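Incidencia: las siglas del fondo Zamani Dividendo Alto no coinciden entre el buscador y el extracto
Producto: Stimon Cartera, módulo de fondos
Prioridad: media
Estado: cerrada

Descripción del cliente

Al escribir ZDA en el buscador de Stimon aparece el fondo Zamani Deuda Ahorro. Nosotros tenemos participaciones del Zamani Dividendo Alto, que en el extracto mensual también figura como ZDA. En la exportación a hoja de cálculo las dos posiciones salen sumadas en una sola línea. El extracto de enero muestra 1,439 participaciones y en la exportación hay 45 más, que corresponden al fondo de deuda.

Pasos para reproducirlo

1. Entrar en Cartera > Fondos.
2. Escribir ZDA en el campo de búsqueda y pulsar Intro.
3. Abrir el primer resultado. La ficha es la de Deuda Ahorro.
4. Volver a Cartera y pulsar Exportar, opción "Agrupar por siglas".
5. Abrir el archivo. Solo hay una línea ZDA.

Registro de seguimiento

9:10. Reproducido en el entorno de pruebas con una cartera nueva que contiene los dos fondos. Sin la opción "Agrupar por siglas" la exportación sale bien, con dos líneas y el ISIN correcto en cada una.

9:40. Los valores liquidativos son correctos en las dos fichas. El error está en la clave de agrupación. El módulo usa la sigla corta y no el ISIN.

10:25. Revisada la tabla de abreviaturas que envía Trirnix. La gestora, Skororach, comunica las siglas ZDAL para Dividendo Alto y ZDAH para Deuda Ahorro. En la tabla recibida las dos están recortadas a tres caracteres. Hay 95 fondos con siglas de cuatro letras en la misma tabla y 9 de ellos comparten las tres primeras con algún otro.

10:50. Abierta consulta a Trirnix. Preguntamos si el recorte se hace en origen o al generar el fichero de ancho fijo.

12:15. Respuesta de Trirnix: el fichero de ancho fijo reserva tres posiciones para la sigla. El formato delimitado trae el campo completo. Recomiendan pasar al delimitado.

12:30. Se indica al cliente la solución provisional: exportar sin agrupar, o agrupar por ISIN desde Preferencias > Exportación. Las órdenes de suscripción y reembolso no usan la sigla y no están afectadas.

15:05. Cambiado el lector al formato delimitado en pruebas. El buscador devuelve ahora los dos fondos al escribir ZDA y uno solo al escribir ZDAL. La exportación agrupada separa las posiciones.

16:20. El cliente pregunta si tiene que corregir los extractos ya descargados. Los extractos en PDF toman las participaciones del registro de la gestora, así que las cantidades son válidas. Lo único incorrecto es la sigla impresa. Se pueden volver a descargar después de la actualización.

17:00. Cambio desplegado en producción. Regenerado el índice del buscador. Si el navegador sigue mostrando la ficha anterior, hay que cerrar la sesión y volver a entrar.
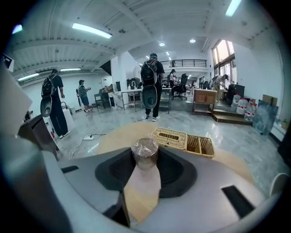

Vaso envuelto en plástico transparente, con una mesa redonda de madera clara detrás.

Resolución

Siglas completas en buscador, extracto y exportación. La opción "Agrupar por siglas" se mantiene, pero internamente agrupa por ISIN. Los informes guardados con un filtro ZDA deben editarse a mano y guardarse con la sigla de cuatro letras.

Queda pendiente añadir un aviso cuando dos fondos de una misma cartera tengan siglas repetidas. Se tramita como mejora aparte.

Comentarios (4)

fondista_norte
Me pasaba lo mismo con otros dos fondos de Skororach. Tras cerrar la sesión ya salen separados.

Anónimo
¿El filtro guardado hay que borrarlo o basta con editarlo? Lo he editado y me sigue saliendo vacío.

Soporte Stimon
Basta con editarlo. Compruebe que no haya quedado un espacio detrás de la sigla.

Anónimo
Era el espacio. Gracias.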